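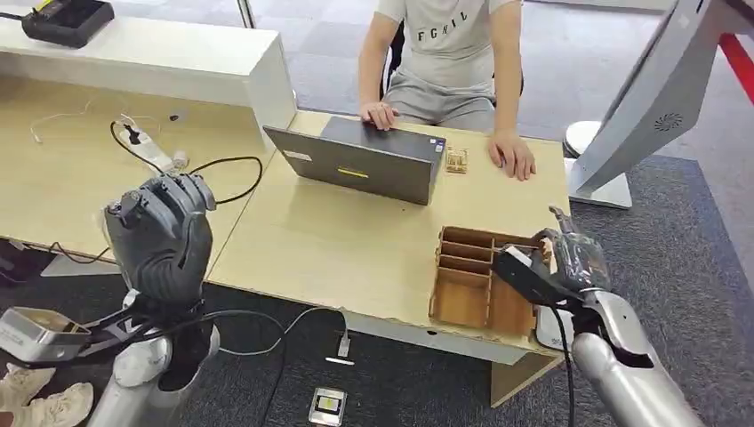
Timing first, then grasping: a talk with the control lead on Undia

Ririlell's software office in Fallham maintains Undia, the layer that sits between the arm planner and the finger controllers on the company's two-armed platforms. Version 2 was tagged in April, and most of the release notes concern scheduling, time stamps and the handling of stale data. There is very little in them on grasping. We asked the engineer who leads the control group to go through the changes. The conversation took place on 17/04/2019 and has been shortened.

What the layer does

Undia receives two streams. One comes from the planner, which produces arm trajectories in joint space. The other comes from perception, which publishes object poses and, more recently, edges and openings. Undia merges the two and sends set points to the arms and hands.

"It used to be described as a grasp library, and that did us harm," the control lead said. "People opened an issue when the hand closed in the wrong place, and they attached a picture of the object. The object was usually fine. The pose was right, the hand model was right, and the pose was old."

Old, in this case, meant about 80 milliseconds. The first version stamped each message when it arrived at the control computer. Image exposure, transfer and detection had all happened by then, and none of that delay was recorded. With the arm stationary, the error did not show. With the arm moving and a camera mounted on it, the pose was transformed using a wrist position the arm no longer had at the moment of exposure.

"You can hide that for a long time," he said. "You slow the arm down before contact, and everyone agrees that slowing down before contact is good practice. So the bug looks like good practice."

The new version stamps at exposure and keeps a short history of joint positions. The transform is looked up at the exposure time and interpolated between the two nearest samples. If the history does not reach back far enough, the message is dropped and counted. The earlier code would have used the oldest sample it had.

The buffer and its length

Asked how the length of the history was chosen, he said it was set by measurement and then fixed. The buffer holds 50 joint samples per arm. Making it configurable was discussed and rejected.

"Every configurable length ends up at its maximum on somebody's machine, and then we get a report about memory or about lookups taking too long. If your images are older than the buffer, a longer buffer is the wrong repair. You should see drops. The counter is on the status page, it's the second line from the top, and if it is climbing you go and find out what your camera driver is doing."

One customer did object. Its detector ran on a shared machine, and under load the results came back too late for the buffer. The control group's answer was to let perception messages carry a flag marking the result as slow. Slow results may be used to plan an approach, and they may not be used to correct a motion in progress. The flag took longer to agree on than it did to write, he said, mainly over the question of which side should set it. In the end the publisher sets it, and Undia may add it but never remove it.

Openings as targets

The other visible change is that perception may now report openings: slots, compartments, gaps between two edges. The first version knew only solid objects with a pose and a bounding volume. A divided tray was a single box to it, with a flat lid that was not there.

"The planner would go to the top of that box and stop. From its point of view it had arrived at a surface. To get a finger past the rim of a compartment you had to turn collision checking off for the whole tray, and then of course it was off for the partitions too, and those are the parts you hit."

Openings are now described as a plane, a closed outline on that plane and a depth. Collision geometry for the surrounding object stays on. The planner subtracts the opening from it, shrinks the outline by the uncertainty of the pose and checks whether the finger links fit through what is left. If they do not fit, the request fails at planning time with the name of the link that was too wide.

He regards the failure message as the more useful half of the feature. "Before, you got 'no valid path.' That could be anything from a bad seed to a table in the wrong place. Now it says the thumb does not go through, by this much. An integrator can do something with that. They can choose another hand pose, or they can go and look at why the uncertainty is so large."

Thin partitions remain difficult. A partition seen edge-on from a head camera may be only a few pixels wide, and the detector sometimes merges the compartments on either side of it. The group's advice is to take a second view from the wrist before entering any opening, and to treat the head view as a proposal. Undia does not enforce this. A planner plug-in that does is kept in the same repository, and it is disabled by default.

Cables, covers and the body model

A good part of the conversation went to the robot's own body. Self-filtering, the step that removes the arm from the camera's view before objects are detected, relies on a model of the links. The model comes from the mechanical drawings. The robot that is standing in the room seldom matches the drawings.

"There is always something on the wrist. A cable that has been rerouted, a cover, tape. The model says the wrist ends here, and the depth image says there is more of it. What's outside the model gets reported as an obstacle attached to your own arm, and then the planner refuses to move because it is in collision from the start."
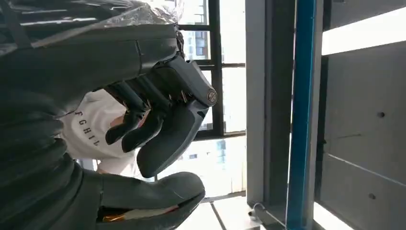
The usual remedy is padding: every link in the model is made slightly thicker, and whatever falls inside the thicker shape is discarded. Padding works for cables that lie flat. It also discards real objects near the fingers, at exactly the time they matter. Transparent material is worse, he said, because depth readings on it come and go. A fold gives a return in one image and none in the next, and the obstacle flickers.

Version 2 handles this with a recorded envelope. At setup the arm is moved through a set of poses in free space. Any return that stays with a link across those poses is added to that link's envelope. Returns that appear in only a few of the poses are kept separately with a weight, and the filter discards them only when they turn up again near the same place on the link. The fingers are excluded from the procedure and keep the geometry from the drawings, without padding.

The default recording uses 53 poses. He was asked whether fewer would do. "For the forearm, yes. For the wrist I would not go lower. A cable loop moves when the wrist rotates, and you want to have seen it on both sides."

The envelope has to be recorded again when the covering or the cable routing changes, and the software has no way of knowing that it has. A check at startup compares a single view against the stored envelope and prints a warning if they disagree. It does not block. Blocking was tried in a test build, and the result was that people deleted the envelope to get the robot moving.

People in the workspace

Undia takes no part in the safety functions, and he was firm on that point. Speed limits near people, protective stops and the enabling switch are handled in a separate controller with its own sensors. What Undia does is plan with people in view, as large obstacles that may move.

"The question we get is whether the planner should predict where a person's arm will be. We had a predictor. It was decent over a short horizon and it made the robot look nervous, because the path was replanned every time the prediction shifted. We took it out. Now a person is given a margin, the margin grows with the age of the last detection, and the path is only replanned if it crosses the margin."

The consequence is that a robot with slow perception keeps a greater distance, and a robot with fast perception may work closer. He considers this the correct behavior. Some users have reported it as a fault after moving the detector to a smaller computer. The release notes now have a paragraph on it.

Liao, and replaying a failure

The tool that changed daily work the most, by his account, is Liao, the recorder and replayer. It was written inside the group and is shipped with Undia from this version on. Liao stores the inputs of the layer together with the order in which they were processed. On replay it feeds them back in that order and compares every output set point with the recorded one.

Getting to identical outputs took most of a winter. Two threads were reading the clock on their own, and a container was iterated in an order that depended on memory addresses. "Each one is a trivial fix. Finding them is the work. You replay, you get a difference in the last digit of one joint, and you go backward from there."

Recordings are now requested with every bug report. A report without one is still read, but it is placed in a different queue. Image data is left out by default, partly for size and partly because customers do not want to send pictures of their sites. The detections derived from the images are enough in most cases. When they are not, the group asks for a short window of images before the failure.

What is open

The list for the next version is short. The two arms are planned together only when they hold the same object; otherwise each treats the other as a moving obstacle, and both can end up waiting. At present a fixed priority breaks the tie, and the right arm wins. He would like the priority to depend on which arm is holding something, a change he described as small in the code and large in the tests.

Release checks are the other item. Undia knows when it has commanded the fingers to open, and it infers from motor current whether the object has left the hand. With light parts the current says very little. A view from the wrist camera after opening would settle it, at the cost of a pause. "We'll probably add it as an option first and see who turns it on," he said. The branch is already in the repository, without documentation.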